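4.2 Recording a demonstration with the Herari hand gripper

Read section 3 first. Everyone says they have.
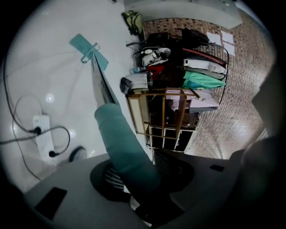
You will be teaching by hand, so the robot will copy whatever you do, including the sigh and the second attempt. Plan on 5 good takes per task.

1. Charge the gripper and switch it on. Wait for the second beep. The first one is only enthusiasm.

2. Squeeze and release the trigger fully, 3 times, to set the finger range.

3. Walk through the task once without recording. If you hesitate anywhere, do it again.

4. Press Record and hold still for a moment before you move.

5. Do the task at half your normal speed – slower than feels dignified.

6. Press Stop before you put the gripper down. Otherwise the robot learns to put itself down.

Note: A take ends by itself at 4000 samples. If you hit the limit, split the task in two.

Note: Delete bad takes the same day. Yee-man Hsu once kept some 300 of them "for variety," and the arm spent April dropping spoons.

CAUTION: Keep fingers, sleeves and hair away from the gripper while the trigger is moving.

CAUTION: Do not replay a new task at full speed. Start with section 4.3, Slow replay.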